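Room notebook, September 2021
Entry by Radwa Alaoui. Reda and Tegan in for the first half.

Carried on with the cushions and the window end of the room. Samah wants the Gaber covers sorted from the Hetau ones before anything goes back on the seats, and the labels on half of them have washed out, so it is down to feel and seam. Velvety with a side seam goes in the Gaber pile. Woven goes in Hetau. Anything I couldn't place went on the chair by the door for Samah to look at.

The orange-tan one is a Gaber. Soft cover, a bit mottled, with lighter brownish patches. I had it down as faded in the last entry and I'm changing that to "mottled, cause unknown" until we can put it next to a new cover.

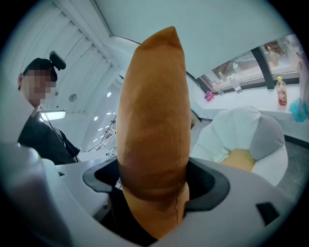 Tegan thinks brushing the pile one way would even out the color. Try it on a spare first. Inserts are 300 g over what the Tukgate sheet says, both of the ones we weighed. Reda to ask Vaughan which sheet he ordered from.

Covers wash at 60, no spin, and hang by the zipper end. Last time they were folded over the rail and the crease stayed in.

Window end: both roller blinds left down, almost to the sill. The wide one on the left wants a new chain, Loltach part, on the November order. The narrow one is fine.
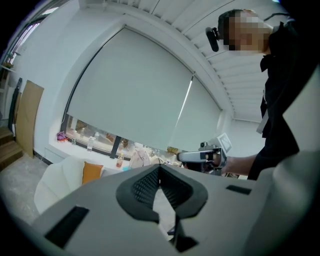
Sill still needs clearing. Bottles to the kitchen, the rest to whoever claims it, then wipe down with plain water (the spray left streaks on the white). I'd like it kept free so we can lay swatches there in daylight.

To do:
Samah to check the door chair
spare cover for the brushing test
shelf 11 relabeled, Gaber left, Hetau right
ask Vaughan about the sheet
blind chain, measure the drop before ordering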